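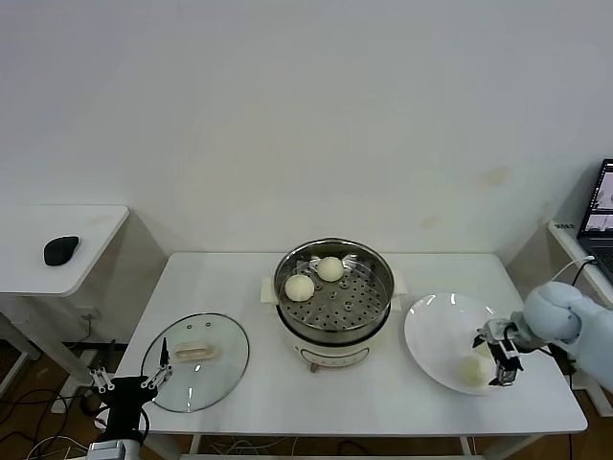 Two buns in the steamer, lid off to the left.

11th September

Spent most of today on the old phone. It has been sitting in the drawer since August with the battery going flat every few days, and I decided I would either put a clean system on it or stop keeping it. It is a Dorkmont, the small one with the side button that sticks. The company stopped sending updates to it a good while back and the mail app had started refusing to open.

Started after breakfast with the backup. The photos went over the cable without trouble. The messages did not. The backup tool that came with the phone writes them into a single file that only its own restore tool can read, so I exported them as plain text through a separate app. The export got to 77 percent and stopped, and I had to turn off the screen lock and start over. Second time it finished. I opened the file on the computer and checked the first few and the last few, and they looked right. Accented letters came out as question marks. I can live with that.

Then the drivers. The laptop saw the phone as a camera and nothing else. I tried the front port, the back port and the hub, then a different cable, and the different cable fixed it. I wrote "charge only" on a piece of tape and put it on the bad one. Should have thrown it out but it does still charge.

Unlocking took longer than I remembered. You have to turn on the developer menu by tapping the build number, then allow unlocking in there, then restart holding the side button and volume down together. With the side button sticking, I kept landing in the normal startup. Got in on the ninth try. The unlock wipes everything, and it did. The warning screen about the device not being trusted now shows every time it starts. There are guides for replacing that picture with a black one but people on the Protmont board have reported phones that would not start afterward, so I left it. 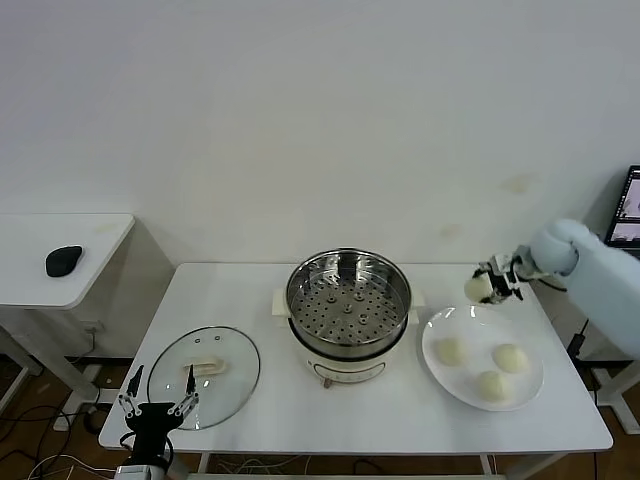

Steamer with the basket empty.

Lunch was leftover soup at the desk while the system file downloaded. It came from the Yagi project, which still puts out builds for this model. The main server was slow, so I canceled and used the mirror at Dradodthorpe, and that took 20 minutes. Checked the sum against the one on the download page and it matched. Last year I skipped that step and wrote a broken file to the tablet, and lost an evening to it.

Flashed the recovery first. It would not stay. Each time I let the phone restart by itself, it put the stock recovery back. The answer was in an old thread: after flashing, go straight into recovery with the buttons and do not let it start normally even once. That worked. Wiped the system and cache, sent the file over, and installed it. First start sat on the logo long enough that I thought it had hung. I went and took the trash out and when I got back it was asking for a language.

Results so far. Calls work. Wireless works. The camera opens and takes a picture but the flash fires late, so the picture is dark. Bluetooth finds the headphones and drops them after a minute or so. Both are listed as known problems for this build. The battery went down 2 percent in an hour with the screen off, much better than before, though I don't know yet if that holds overnight.

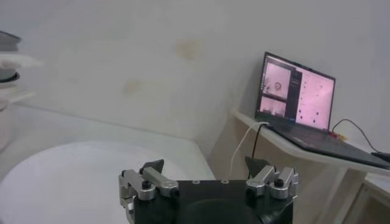 I left off the extra apps and installed only mail, maps, the bus timetable and a notes app. The mail app opened on the first try and pulled everything in. The keyboard that comes with the build is bad, with the period too close to the space bar, so I will look for another one. Storage shows nearly 9 gigabytes free. Under the old system it was always complaining.

Still to do: put the messages somewhere sensible, turn the screen lock back on, move the alarm over. Also post the cable and the recovery steps on the Protmont board, as the thread I used had half its links dead.

Phone is on the charger. Bed.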